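Open Day at the Orkivden Building

Orkivden opens its building to the public once a year, in June, and this was the first year I managed to get there before the parking filled up. It used to be a flour store. The ground floor is still let to food businesses and the upstairs goes to schools, small workshops and anyone else who can put up with the stairs. There is a lift, but it was being kept for strollers and wheelchairs, and fair enough.

You get a folded map at the door and a sticker with your entry time on it. Mine said 10:20. The map has 4 stops on it and you are meant to do them in order, although by the time I got to the second one people were wandering in both directions and the staff had given up steering them.

The first stop was the Filtik bakery. They supply sliced bread and rolls to cafés and school canteens on this side of the river and the whole operation fits in one long room with a drain down the middle. Rafferty Dvorak took our group through. He has run the morning shift for years and talks at the speed of someone with a tray in the oven. They bake 400 sandwich loaves on an ordinary day, all in lidless tins, so the top comes up in a dome. The square kind, with the lid on, is done only for one customer. He cut one of each and passed the slices along so we could feel the difference. The square loaf is closer and a bit damp in the middle. I liked the domed one better and so did the kids.

We were shown the slicer but it wasn't running. Someone asked what happens to the crust ends and the answer is breadcrumbs, which they sell at the counter in paper bags. I bought a bag. It was cheaper than the supermarket and coarser, good for schnitzel.

Second stop was the Nakamura cold room, where cheese comes in as blocks and leaves as slices. You can only look through a window, and there was a queue for the window. A woman in a white coat held up signs explaining each step, since you can't hear through the glass. I caught "trim", "slice" and "stack" and missed the rest. The samples table outside had a mild cheddar and a smoked one cut into cubes. The smoked one was gone by the time I reached it — the tour groups ahead of us had been thorough.

Morning tea was in the courtyard. Coffee was a long wait and the scones were sold out, so my advice is to bring a thermos. The seating is all at the sunny end and there is no shade whatsoever. Toilets are past the loading dock, left at the green door, and the signs for them are too small.

The third stop was upstairs and it was the one my niece had come for. Zanirach has the two front rooms and the theme for the day was building a lunch. The first room was mostly talk and posters on what goes in a balanced lunchbox. It was pitched at parents and went on a bit. The second room had the sandwich table.

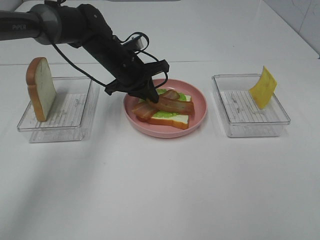
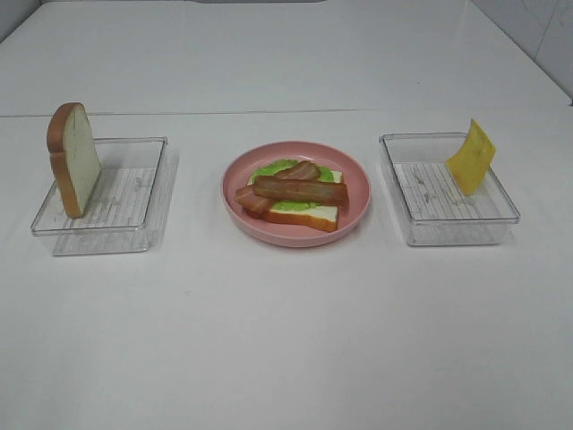
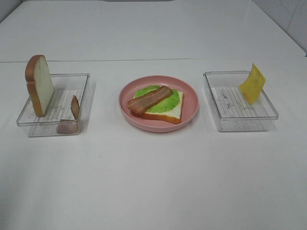
Sandwiches suit a day like this one, given that the bread and the cheese had both been on show downstairs within the hour. My niece is six and has firm opinions about filling order, the main one being that cheese goes next to the bread and lettuce goes as far from the bread as possible. The sandwich in the first of my photos would not have met her rules, as the lettuce is straight on the bread with the bacon over it and the cheese is still standing in the right-hand tray. I make mine much the same way, with butter under the lettuce to keep the bread from going soggy. The slice standing up in the left-hand tray has the same rounded top as Filtik's domed loaf, and I thought that was a good match for the day whether or not anyone planned it.

I noted down the trays too. Shallow, clear, ridged on the bottom, one each side of the plate. I have been looking for something like that for our own kitchen so the lunch things can be set out the night before. I asked at the desk where to get them and was told to try a restaurant supplier.

The last stop was the old grain loft, a climb of 143 steps if you take them from the ground. I counted on the way up and got 143, then counted on the way down and got 128, so one of those is wrong. There is a display of flour sacks and a set of platform scales that still work. The view is over the rail yard. It was hot up there and we stayed five minutes.

We were out by half past one. Entry is free but the bakery counter and the coffee cart are both cash only, and the nearest machine is back at the station. If you have small kids, do the upstairs rooms straight after the bakery and leave the cold room for last, as the window queue gets shorter once the tours break for lunch. The map can go back in the box at the door if you don't want to keep it.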